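**Clothes swap and mending evening: what to bring, and what changed**

22 March 2023

Dear neighbors and members,

the spring clothes swap of the Prokau Street house is in April, and I was asked to write the practical part for this newsletter. Last autumn we received 64 bags. It was very nice to see so much, but we had only one evening for sorting, and the last people went home after midnight. So this year there are a few rules, and I will try to explain them shortly.

Please sort your clothes at home before you bring them. The best method that I know is my mother's. She puts everything from the closet on the bed, all at once, so that she can't go to sleep before the work is finished. I did it last month with my own things and found a winter coat that I had already replaced.

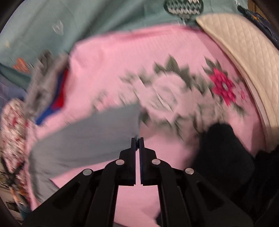 Make one pile for the swap, one for mending and one for textile recycling. The third pile should not come to us. The recycling container is behind the Gaber bakery, next to the glass containers, and it takes everything that is clean and in a closed bag. We had to carry many bags there last time, and the way is uphill.

For the swap we take clothes for adults and children, scarves, belts, bed linen and towels. We don't take underwear, socks, pillows or shoes. I know that the question of shoes was discussed for a long time at the January meeting, and some members are still not happy. We simply don't have a place for them. If in the autumn we can use the second room, we will speak about it again.

Each person can bring 17 pieces at most. A set of bed linen is one piece. For every piece you get a paper ticket, and tickets from last year are still good if you can find them.

Now the mending evening. It takes place two days before the swap, from six o'clock, in the kitchen on the ground floor. Yavuz Işık will again help with zippers and with the sewing machines. He asks that you bring the clothes washed and ironed, and that you mark the hole or the open seam with a safety pin or a piece of bright thread. On a dark sweater a small hole is very difficult to find in the evening light, and last time we searched longer than we sewed.

If you want to learn darning, bring one item which is not important to you. The first darn is never beautiful. Mine was on the elbow of a cardigan and looked like a small potato. For cotton shirts we will show a flat patch from the inside, and for knitted things the woven darn. 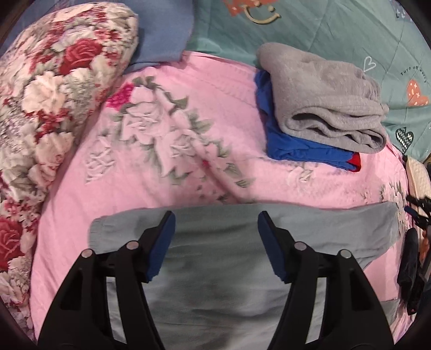
Thread we have enough, in most colors, because the shop Vundier gave us its remaining spools when it moved. Buttons are also there, but not sorted. Good scissors are missing, so bring your own and write your name on them. Two pairs from the last evening are still in my drawer, one with an orange handle and one very old and heavy. Please come for them.

Some words about washing, as many people asked me. Wash everything before you bring it, also when it was only hanging in the closet, and use little perfume or none. Wool that has been stored for a long time can be put in the freezer for two weeks in a closed plastic bag, against moths. Let it come back to room temperature before you open the bag.

Bags are accepted at the side door on the day before the swap, between four and eight in the evening. Please don't leave anything on the stairs outside of these hours. What is not taken at the end goes to the Zoltel shop, which will send a van in the morning. For loading we need two more people with strong backs. Write your name on the list beside the mailboxes or tell me when you see me.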